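Votwood Online
Home | News | Schools | Business | Sports | Contact

Bagging cell gets new upkeep routine at Lammers shop

Last updated: November, 4:20 p.m.

VOTWOOD - A two-armed robot cell that practices putting fruit into plastic bags is back on a full schedule at the Lammers workshop after its operators changed how they look after it.

The cell belongs to Stirus, a small automation company that rents bench space from Lammers. It had been losing time to dropped bags and to arms that no longer agreed on where the middle of the table was. In October the company logged 53 stoppages on the cell. Most of them were cleared in a few minutes by pressing reset, and staff said that had become the problem, as the cause was rarely looked into.

Under the new routine, the cell is shut down every 20 operating hours. The bolts that hold the arm bases to the aluminum rail are checked with a torque wrench, the rail is brushed out, and every cable is followed by hand from base to wrist. The gripper fingers are wiped down and opened and closed several times before power goes back to the rest of the arm.

Staff then run the bag task from the start. Each arm has to take hold of the bag, and the mouth has to stay open long enough for a piece of fruit to go in. If either arm drops its side, the run is stopped and the position of that arm is set again.
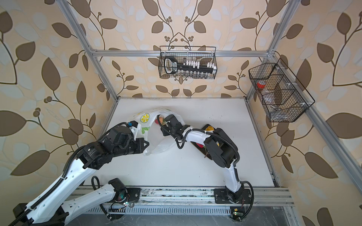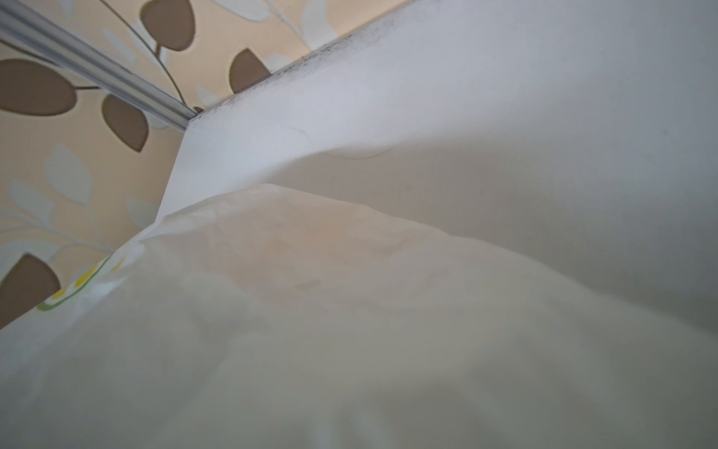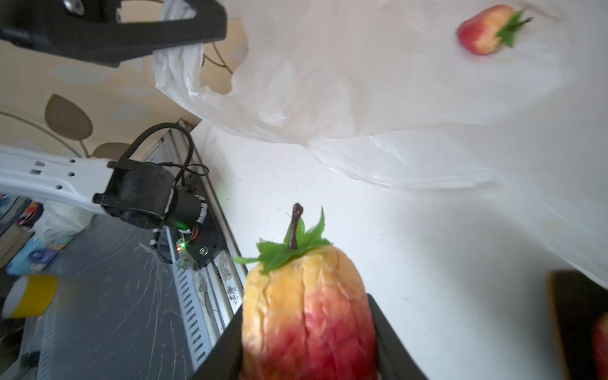 What was changed

The biggest single fix was to the wrist cameras. According to Stirus, one of them had turned slightly in its mount over the summer. The picture still looked fine on the screen, but the arm was reaching a little to one side of where it should. The mount now has a second screw and a paint mark across the joint, so that any movement shows up at the next check.

Cables were the other main source of trouble. When an arm reached all the way across the table, its cable could pull tight at the elbow and the wrist motor would drop out. The company added more slack at that joint and moved the ties farther down the forearm. Operators are told to move each arm through its full reach by hand before switching on, and to stop if a cable catches on anything.

The control software, called Jondo, was left mostly alone. Its one new setting limits how hard the grippers close. Thin plastic bags were tearing at the old setting, and a torn bag has to be cleared from the table by hand before the next run.

The cell completed 1,334 runs in the first stretch under the new schedule. Stoppages fell to six, four of them caused by bags slipping out of a gripper. The other two were traced to a loose connector, which has been replaced.

A full check takes around 45 minutes with two people. Stirus said it will keep the 20-hour interval through the winter and then decide whether it can be made longer. A set of spare gripper fingers and one spare wrist motor are now kept at the shop. Before this fall, parts had to be ordered after something broke, and the cell sat idle until they arrived.

Lammers has asked for the same checklist for a packing machine of its own in the next bay.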